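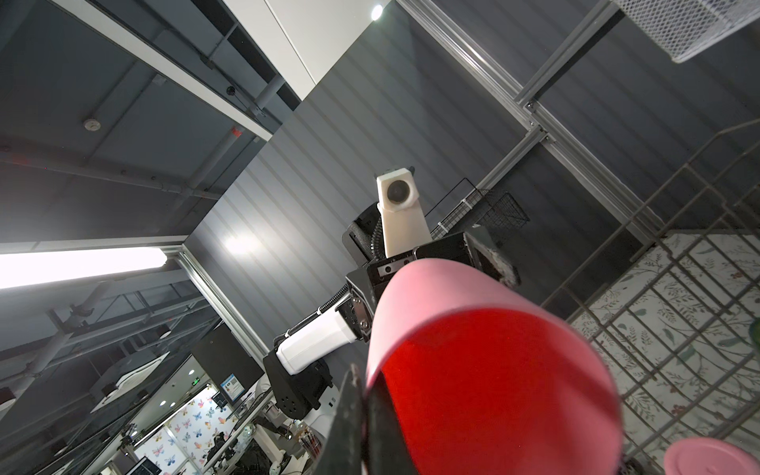 Clodagh Ní Bhriain wrote back to say that a town band should never play a piece it can't get through at the first rehearsal, and that I could read that out if I wanted to. So I have. She has played second clarinet for a long time and I take her point seriously. Most of this talk is about why I only half agree.

Slide 2. Who we are

Gristura Concert Band. Rehearsals in the school gym, outdoor season in the park, one indoor concert in December. The library holds 665 titles. We play maybe 100 of them in any stretch of years, and the rest sit in folders.

Ask for hands: who here picks programs for a band? Who plays in one? Wait for the hands.

Slide 3. How the program used to be picked

The conductor chose it alone, from memory, the week before. Marches first, an overture, something from a show, marches again. It worked because people knew the marches. The low brass could have played them asleep. The trouble was the flutes and horns, who had very little to do and started leaving.

Don't spend long on this one.

Slide 4. What we do now

Seven pieces per concert. Five that the band can read well on the first night. Two that it can't.

The two hard ones go on the stands at the first rehearsal and get 20 minutes each week, always before the break. After the break people are tired and the intonation goes.

Play the first clip: opening of the Echevarría overture, early rehearsal. Stop it before the trumpet entry. Then the second clip, same bars, from the concert. Let people listen. Don't talk over it.

Slide 5. What Clodagh is right about

A hard piece that isn't ready on the night is bad for everybody. We did this with the Gevska suite. The third movement fell apart at the key change and we stopped and started again from the double bar. The audience was kind. The players were upset, and a few of them told me so in the parking lot.

Since then we have had a cutoff. If a piece can't be played from start to finish two rehearsals before the concert, it comes off, and a march goes in. I decide, and I say so out loud at the rehearsal so there are no rumors.

Slide 6. Parts and doubling

Cue the oboe solo in the first clarinet. Check it is really there before you hand out parts – older sets often leave it out. Same for the bassoon line in the baritone sax. If you are short on horns, put the best player on first and leave fourth empty. An empty third is worse.

The Skurkix edition has the cues. The old hand-copied set in our library does not.

Slide 7. Questions

If asked about money: rental for the hard pieces comes out of the music budget, and we buy fewer new marches.

If asked about seating: say it is a separate talk. The handout has the chart on the back.

Leave the stand light on for the next speaker.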